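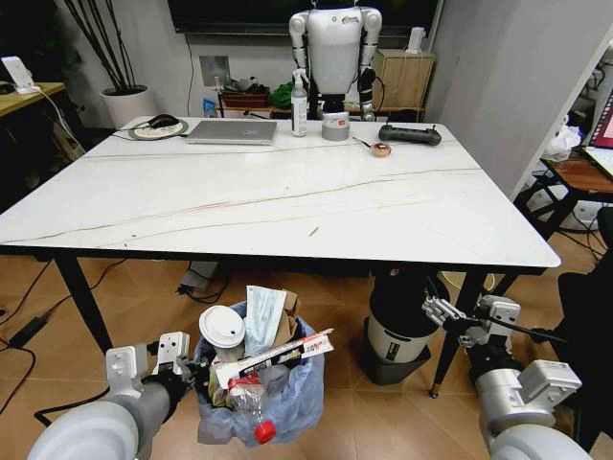 Kit bimanual Zurkport para recolha de lixo em escritório: vale a pena contratar com o módulo de limpeza de mesas?

Publicado em Robótica de serviço / Manipulação móvel
16 de junho de 2024

henrique_lab

Estamos a avaliar o kit bimanual da Zurkport (dois braços, garras paralelas, câmara na cabeça, licença de teleoperação) para tarefas de arrumação em escritório. O revendedor é a Sandoval e a proposta separa duas rubricas: o hardware base e um módulo a que chamam "limpeza de mesas", que inclui uma política pré-treinada e horas de ajuste no local.

O caso de uso é simples de enunciar. O braço esquerdo segura um caixote pequeno, com saco, e o direito apanha resíduos de cima de uma mesa e larga-os lá dentro. Os resíduos são os habituais: copos de papel, embalagens amarrotadas, latas, guardanapos. Na mesma mesa há coisas que não podem ser tocadas, como um portátil fechado, um rato e um frasco com doseador.

As minhas dúvidas são três. A garra paralela de série aguenta o bordo do caixote durante todo o ciclo sem o deformar? O módulo distingue lixo de equipamento quando os objetos estão próximos? E o ajuste no local é mesmo necessário, ou a política de fábrica serve para uma mesa branca com acabamento brilhante?

Só encontrei a folha técnica, que não responde a nenhuma delas. Procuro respostas de quem tenha operado o kit. 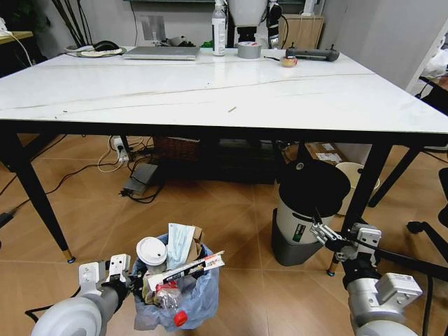
Acrescento um dado que me pediram por mensagem: o caixote fica no chão, ao lado da mesa, e o robô teria de o levantar antes de começar. O trajeto tem cabos e uma extensão elétrica no pavimento.

Despina Stojanovska

Operei o kit da Zurkport durante 9 semanas, a partir de março, com o módulo incluído. Respondo pela ordem das dúvidas.

Bordo do caixote. A garra paralela segura-o, desde que o ponto de preensão apanhe o plástico rígido e o saco ao mesmo tempo. Se apanhar só o saco, este estica e a boca fecha-se, e o braço direito passa a largar os objetos do lado de fora. No controlador há um parâmetro de força mantida. O valor de fábrica é conservador; subimos dois níveis e deixámos de ter quedas. Não medi a deformação, mas os nossos caixotes não ficaram com marcas.

Distinção entre lixo e equipamento. Aceitável, com reservas. Num ensaio de 23 ciclos tivemos 2 tentativas de agarrar objetos que deviam ficar na mesa, ambas com um rolo de fita adesiva. Portátil e rato nunca foram tocados. O módulo permite desenhar zonas de exclusão sobre a imagem da câmara da cabeça - é tosco, mas funciona enquanto a mesa não mudar de sítio.

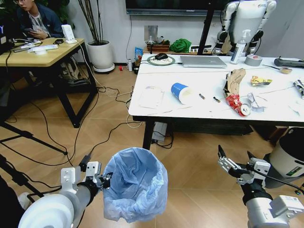 Ajuste no local. Pague-o. A política de fábrica falha sobretudo em objetos baixos e pequenos: beatas, palitos, pedaços de papel de alumínio. Com o tampo brilhante, os reflexos pioram a estimativa de altura e os dedos fecham acima do objeto. Depois de 8 horas de demonstrações teleoperadas nas nossas mesas o comportamento melhorou bastante nos copos e nas latas. Nas beatas continuou fraco, e acabámos por as retirar da lista de tarefas.

Quanto aos cabos no chão, a base não os deteta de forma fiável. Prenda-os ou passe-os por calha antes da entrega. O técnico da Sandoval recusa-se a fazer a calibração com cabos no trajeto, e a deslocação é cobrada na mesma.

Falta referir a opção da mão com vários dedos no braço direito. A preensão de um copo deitado é mais estável com ela, por envolver o corpo do copo em vez de apertar dois pontos da parede. O preço é alto e os tempos de ciclo aumentam. Mantivemos a garra no braço esquerdo. 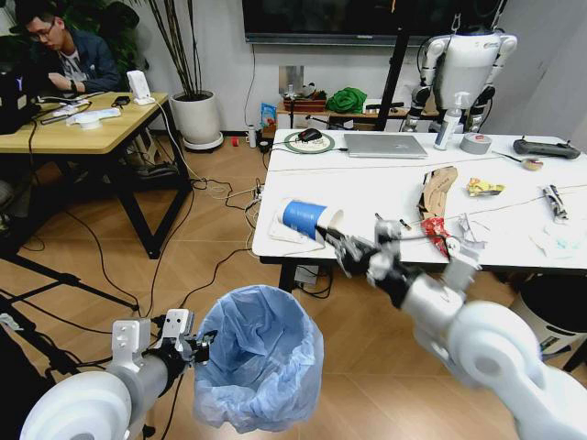

Garra no saco à esquerda, mão de vários dedos no copo à direita.

drarkham_automacao

Não usei o módulo de limpeza, só o hardware base, na oficina de Drarkham. Os braços são bons. O software de teleoperação tem latência notória por Wi-Fi, usem cabo de rede.

Antes de assinar pedia também uma cotação à Flotmont. O kit deles é mais pequeno e o alcance é menor, mas as garras trazem pontas de borracha intercambiáveis e a documentação é melhor.

henrique_lab

Obrigado aos dois. Despina, as zonas de exclusão sobrevivem a um reinício do controlador ou é preciso redesenhá-las?

Despina Stojanovska

Na versão que usei perdiam-se ao reiniciar, mas dá para exportar o ficheiro e carregá-lo outra vez pelo menu de manutenção. Confirme com a Sandoval se a versão atual já o guarda. E peça que a força mantida fique registada no relatório de instalação, porque uma atualização repôs-nos o valor de fábrica sem aviso.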